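루이스 매시슨의 시편 묵상집을 읽고

8/23/06

7월부터 읽던 책을 어젯밤에 다 읽었습니다. 루이스 매시슨(Lewis Matheson) 목사의 시편 묵상집이고, 펙스카(Pekska) 출판사에서 나온 한국어판입니다. 저는 이 책을 영어로 먼저 조금 읽다가 그만두었고, 한국어로 다시 시작해서 끝까지 갔습니다. 한국어가 저의 모국어가 아니기 때문에 한 쪽을 읽는 데 시간이 오래 걸립니다. 그런데 시편을 읽을 때에는 느린 것이 저에게 도움이 되었습니다.

매시슨 목사는 러스텔브리지(Rustelbridge)라는 작은 도시에서 목회를 했습니다. 큰 교회가 아니고, 책 속에 나오는 이야기도 대부분 작습니다. 장례식 다음 날 교회 문을 잠그러 간 이야기, 병원 주차장에서 차 시동을 걸지 못하고 앉아 있었던 이야기, 설교 원고를 집에 두고 온 이야기 같은 것들입니다. 처음에는 이런 이야기들이 시편과 무슨 관계가 있는지 잘 몰랐습니다. 저자가 설명을 별로 하지 않습니다. 이야기를 하고, 시편의 한 절을 적고, 그다음에는 빈 줄이 있습니다. 저는 그 빈 줄 앞에서 자주 멈추었습니다.

가장 좋았던 부분은 시편 4편과 5편을 함께 읽는 장입니다. 4편은 밤의 기도로, 5편은 아침의 기도로 읽힐 때가 많습니다. 4편의 마지막에는 "내가 평안히 눕고 자기도 하리니"라는 말씀이 있고, 5편에는 "아침에 주께서 나의 소리를 들으시리니"라는 말씀이 있습니다. 매시슨 목사는 이 두 시편 사이에 있는 밤에 대하여 썼습니다. 본문에는 그 밤이 기록되어 있지 않습니다. 시인이 정말로 잘 잤는지 우리는 알 수 없습니다. 저자는 아내가 수술을 받기 전날 밤에 4편을 소리 내어 읽고 누웠지만 한숨도 자지 못했다고 합니다. 그래도 아침에 5편을 읽었다고 합니다. 그 장에서 저는 연필로 줄을 많이 그었습니다.

저도 한국에 온 첫해 겨울에 잠을 잘 자지 못했습니다. 그때는 이탈리아어 성경을 베개 옆에 두고 있었는데, 읽지는 않고 두기만 했습니다. 한국어 성경은 너무 어려웠고 이탈리아어 성경은 읽으면 집 생각이 났습니다. 지금 생각하면 그때 누가 저에게 이 책을 주었으면 좋았을 것 같습니다. 그러나 그때의 제 한국어 실력으로는 머리말도 끝내지 못했을 것입니다.

마음에 들지 않은 부분도 씁니다. 시편 2편을 다루는 장은 저에게 약했습니다. "어찌하여 이방 나라들이 분노하며"로 시작하는 이 시편은 왕과 나라들에 대한 시편인데, 저자는 이것을 교회 회의에서 화를 내는 사람의 이야기로 바꾸었습니다. 재미는 있습니다. 하지만 시편이 너무 작아졌다고 느꼈습니다. 권력이 있는 사람들과 나라들의 일을 하나님 앞에서 어떻게 기도해야 하는지, 저는 그것을 읽고 싶었습니다. 저자가 그런 문제를 모르는 사람은 아닌 것 같은데 왜 피했는지 궁금합니다.

50편의 장은 그 반대입니다. 이 시편에서 하나님은 제물이 부족하다고 꾸짖지 않으십니다. 숲의 짐승도 산의 가축도 다 하나님의 것이라고 하십니다. 저는 어렸을 때 이 말씀을 차갑게 들었습니다. 내가 드리는 것이 필요 없다는 뜻으로 들렸기 때문입니다. 저자는 "필요 없다는 말은 계산서를 치우는 말일 수 있다"고 썼습니다. 이 문장을 이해하려고 사전에서 '계산서'와 '치우다'를 다시 찾아보았습니다. 단어는 다 아는 단어였습니다. 어려운 것은 단어가 아니었던 모양입니다. 마지막 절의 "감사로 제사를 드리는 자가 나를 영화롭게 하나니"를 그 주 내내 외우고 다녔습니다.

번역에 대하여 제가 말할 자격이 있는지 모르겠습니다. 다만 문장이 짧고, 높임말이 일정하고, 어려운 한자어에는 괄호로 한자를 넣어 주어서 저 같은 독자에게 고마운 책입니다. 성경 구절은 개역개정으로 인용되어 있습니다. '인자'라는 말이 사랑과 관계있는 말인 줄 모르고 오랫동안 사람의 아들이라는 뜻으로만 알았는데, 이 책의 각주를 보고 바로잡았습니다. 같은 실수를 하는 외국인이 또 있을 것이라고 생각합니다. 한 가지 아쉬운 것은 색인이 없다는 점입니다. 어느 시편이 어디에 나오는지 찾으려면 차례를 보아야 하는데, 차례에는 장의 제목만 있고 시편의 번호가 없습니다. 저는 책 뒤의 빈 면에 번호를 직접 적어 두었습니다.

책은 디마디코(Dimadico) 서점에서 샀습니다. 신앙 서적이 계단 옆 낮은 책장에 있어서 허리를 많이 숙여야 합니다. 같은 책장에 달 벨로(Dal Bello)의 얇은 기도서도 있었는데, 이탈리아 이름이 반가워서 같이 샀습니다. 그 책은 아직 펴지 않았습니다. 다음에 쓰겠습니다.

누구에게 이 책을 권하면 좋을지 생각해 보았습니다. 시편을 공부하려는 분에게는 맞지 않습니다. 역사적 배경이나 히브리 시의 구조에 대한 설명이 거의 없습니다. 기도를 하고 싶은데 말이 나오지 않는 분, 그리고 긴 책을 읽을 힘이 없는 분에게는 권할 수 있습니다. 한 장이 짧아서 자기 전에 읽을 수 있습니다. 저는 하루에 한 장보다 많이 읽지 않으려고 했고, 몇 번은 지키지 못했습니다.

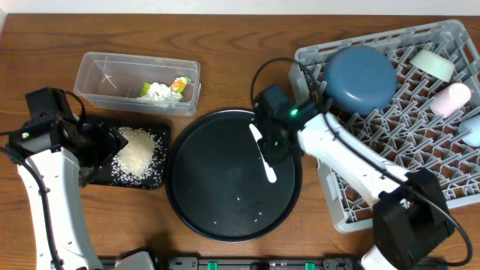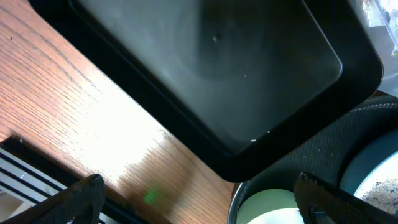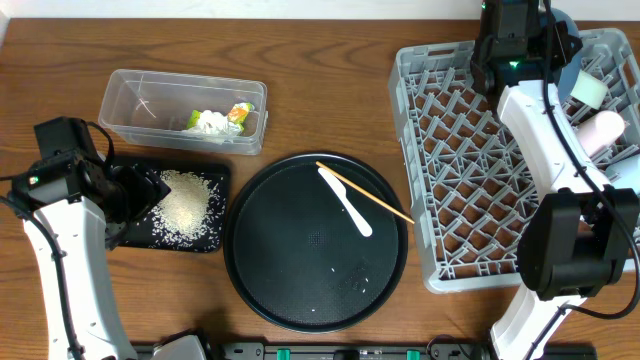
글쓴이: 에바리스토 갈리 (Evaristo Galli)

덧붙이는 말입니다. 지난 글에 댓글로 제 맞춤법을 고쳐 주신 분께 감사드립니다. '바램'을 '바람'으로 고쳤습니다. 이번 글에도 틀린 곳이 있으면 알려 주십시오. 그리고 시편을 소리 내어 읽을 때 어느 번역을 쓰시는지 묻고 싶습니다. 저는 개역개정으로 읽다가 숨이 모자라서 중간에 쉬는 일이 많습니다. 새번역은 조금 더 쉽다고 들었는데 아직 시편 전체를 읽어 보지 못했습니다. 두 가지를 다 읽어 보신 분이 있으면 짧게라도 적어 주시면 좋겠습니다.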